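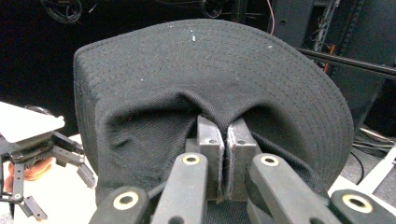 Why do two suburbs with the same hospital down the road end up with such different admission rates?

Mostly it comes down to what happens to people well before they reach the hospital: the work they do, how many of them share a bedroom, how long they wait before ringing a doctor, and whether the doctor who picks up speaks a language they're comfortable being unwell in.

That's the question we'll be chewing over for the whole of Week 3, so please don't worry if it feels a bit big and shapeless at the moment. It felt that way to me when I first taught it, and I'd been reading on it for years!

Our running case is the Gritcombe respiratory survey, which you'll find in your reader. The team, led by Rhiannon Bellis, went door to door over one winter and got 341 completed household questionnaires, then compared them with admissions from the neighbouring district of Arkerside. On the raw numbers Arkerside looks far worse off. Once you adjust for age the gap shrinks, and once you adjust for household size it shrinks again, but it doesn't disappear, and I'd like you to come to the tutorial with your own thoughts on what might be left over. 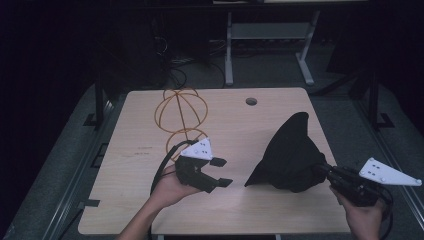 A word on confounding while we're here, as a few of you asked about it after the last lecture (lovely to see so many staying behind, by the way). A confounder has to be linked to the exposure and to the outcome, and it can't simply be a step on the path between them. Crowded housing is the tricky one. If you're asking whether low income leads to admission, crowding may well be part of how it does so, and adjusting it away can hide the very thing you went looking for. Draw the diagram first, in pencil, and be prepared to rub bits out.

For a bit of history, have a look at Siv Aasen's chapter on the Løken parish nurses, who were recording the number of people per room as early as 1935. Their categories are dated and some of the language will make you wince, but the record keeping is wonderful.

For the tutorial:
Read Bellis, methods and tables only
Read Aasen, first half of the chapter
Bring one causal diagram of your own, however scruffy

Sixten Strömberg is taking the afternoon group while Ronja is on leave, same room as before.

Population Health and Inequality | Course enquiries: Student Centre, ground floor | Back to top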